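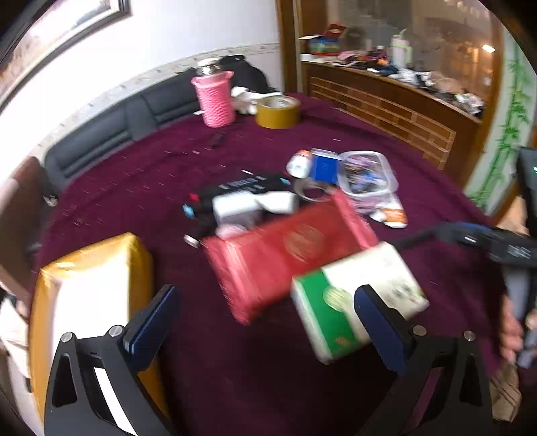

My table, maroon cloth and all, with the packets still on it

How do I keep snack packets from sliding around on a tablecloth?

Posted by Miranda

Hi all! I set out tea and snacks for my book group on a round table, and I love the dark maroon cloth I've got on it, but every packet I put down ends up crooked. You can see the red one and the green and cream box sitting at a slant, one on top of the other. There's also a big golden-yellow one that takes up way too much room on the left. We're 10 people this time (up from six in January) and I still need space for cups. Do I get a tray, or open everything and use bowls? The cloth is 2 years old and pretty slippery after ironing.

Gerasimos Antoniadis

Bowls, definitely. I had the same trouble and what fixed it for me was a felt pad under the cloth, cut a bit smaller than the table top so it doesn't show. Mine cost 20 dollars at a fabric store. Then put the big yellow one on a side table and bring it over when people want more. And leave anything crinkly sealed until they arrive, mine went stale once and I'm still hearing about it!

Jinine

tray. the round kind with a lip

Kunduva

I second the pad, but wash it before you cut it. I didn't, and it shrank enough that the cloth sagged all the way around.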